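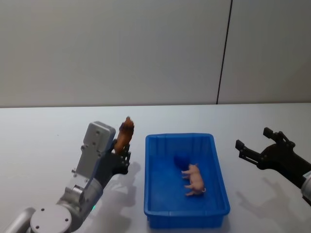

A white table against a light-gray wall.

The Long Way to an Empty Drawer

My mother kept string. She kept it in a cookie tin, wound into little figure eights, and when she died I found two more tins behind the first (and a fourth in the garage, which made me laugh until I had to sit down on the step). I mention the string so you'll understand that I come to the subject of putting a house in order as someone with a good deal of sympathy for the other side.

I spent most of last February in Samodcombe, where my aunt by marriage, Mireille Karam, had decided at the age of 83 that she was going to go through every drawer in her house before anyone else got the chance. She had read the books. She had no use for the books. "They want you to do it in a weekend," she told me on the phone. "I have lived here for 40 years. I would like to be asked in to sit down first."

So we sat down first. We had coffee, and then we had the cardamom cake, and at about eleven we opened the drawer beside the stove. It held corks, birthday candles, the key to a car she sold when I was in high school, and a stack of recipes in handwriting neither of us knew. We talked about the handwriting until lunch. Mireille thought it belonged to a neighbor who used to make a very good plum tart. I thought it looked like a dentist's.

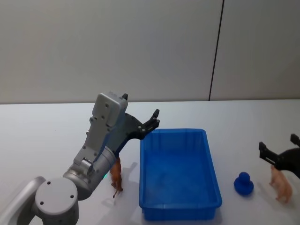

The blue bin on the white tabletop.

Her method, if you want to call it that, was to handle each thing once and say something out loud about it. She didn't have to say anything important. "This was cheap" would do, and so would "I never liked her." After that it went to the left or to the right, and she wouldn't let me move it back, even when I badly wanted to, as I did with a green enamel saucepan that now lives at my house after some pleading.

We did two drawers a day. I had planned to stay a week and had to call home for more socks.

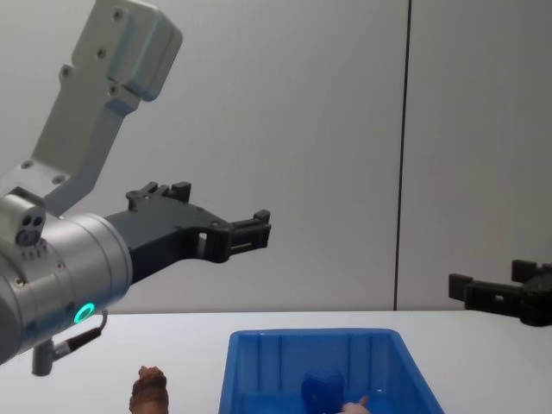 What the Neighbors Took

Mesfin Teshome lives across the street and came over most afternoons, supposedly to carry things to the car. He is a patient man with a weakness for tools, and he went home with a hand drill, a level and a coffee can of wood screws that he sorted on our porch in his coat. He'd been through the same thing with his father's workshop and had hurried it, he said, and still wakes up some nights thinking about a plane he gave to a stranger. 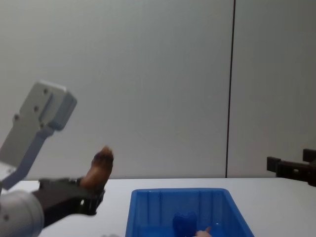

I've thought about that plane a lot since. Most of the advice I've read treats keeping a thing as the mistake, and I suppose it often is, but Mesfin had made his the other way and it had stuck with him just as long. Mireille told him to buy another one. He told her it wouldn't be the same, and she cut him some cake.

We finished the upstairs hall closet on my last morning. There is still the attic, and she wants me back for it once the weather warms up and you can stand upright in there without a hat.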